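Print this page | E-mail this page
Reading time: 4 minutes

Cell Technician, Two-Handed Tabletop Robot
Omen, Steinbach site
Posted 19 April 2023

Omen is hiring a technician to look after one robot cell. The cell is called Tedik. It has two robotic hands that work over a table, and it spends its shifts handling ordinary office items. The person we hire will set the cell up in the morning, keep it running during the day, and repair it when it stops. There is one cell and one technician per shift. You will not be asked to cover other equipment in the building.

The job has been open since February, when the cell went from one shift to two. The current technician is staying on the early shift and will train you.

What the work is

At the start of a shift you bring the cell up, run both hands through their full range without an object, and compare the joint readings with the sheet from the day before. Any finger that is off by more than 2 degrees gets recalibrated before work starts. Then you check the cables at both wrists. Cable wear at the wrist is our most common fault, and most of it can be caught by looking and by feeling along the jacket with the power off.

During the shift you change the objects on the table according to a list. There are 132 entries on the present list, and a normal shift gets through 16 of them. For each one you place the object, confirm that the hands can reach it, start the run, and write down how it went. If a hand stalls, you stop the cell, find out which joint did it, and decide whether to carry on or open the hand up. You make that decision yourself. We would sooner lose an hour than strip a gear.

Desk tools take more setup than the rest of the list. They have springs and smooth metal tops, and how far forward they sit matters a good deal.
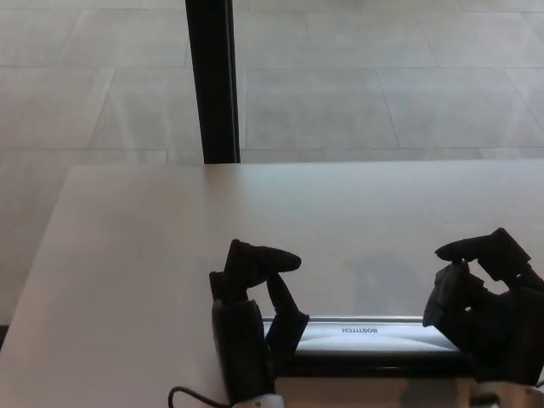
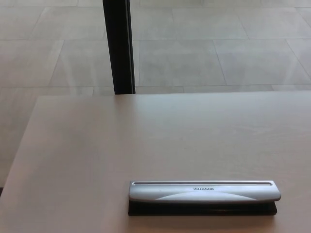 Repairs are done at a bench next door. You will replace finger tendons, fingertip pads, wrist connectors and, a few times a year, a motor. Spare hands come from Homano and are kept on site, so a bad hand can be swapped in less than an hour and fixed later. After a swap the new hand has to be aligned to the table. There is a written procedure for this and it runs to 8 pages. It needs rewriting, and that will be one of your first jobs once you have done the alignment a few times.

At the end of the shift you park the hands, cut the power, wipe the table, and fill in the log. The log is on paper and is typed up once a week. Please have readable handwriting.

What we need from you

Two years or more of hands-on work with small machinery. Robots are good, but we have also hired people from copier repair, sewing machine repair and dental equipment, and they did well.

You should be able to use a multimeter, crimp and solder small connectors, and read a wiring diagram. You should be comfortable typing commands into a terminal from a written guide. You do not need to program.

You need to be able to stand for much of the day, lift 40 pounds now and then, and see small parts clearly, with glasses if you use them.

You must follow lockout rules every time. This is the one thing we let people go for in the trial period.

Experience with cameras or calibration targets is useful but can be learned here.

Hours and pay

The opening is for the late shift, which is 8 hours with a paid meal break. Overtime is rare and is paid at time and a half. Pay is hourly and depends on experience. We will give you the range in the first phone call, before you spend any time on an interview. Health coverage starts on the first day. Tools are supplied. If you would like to use your own, we will replace anything that gets broken on the job.

How to apply

Send a resume and a short note to the Steinbach office, marked "Tedik technician." In the note, tell us about one machine you kept running for a long time and what usually went wrong with it. Half a page is plenty. We do not need a cover letter beyond that.

Interviews are in person and take roughly half a day. You will be given a hand with a fault in it and a bench to work at. You will be paid for the time. Applications are read as they come in, and the posting will be taken down when the job is filled.

Print this page | E-mail this page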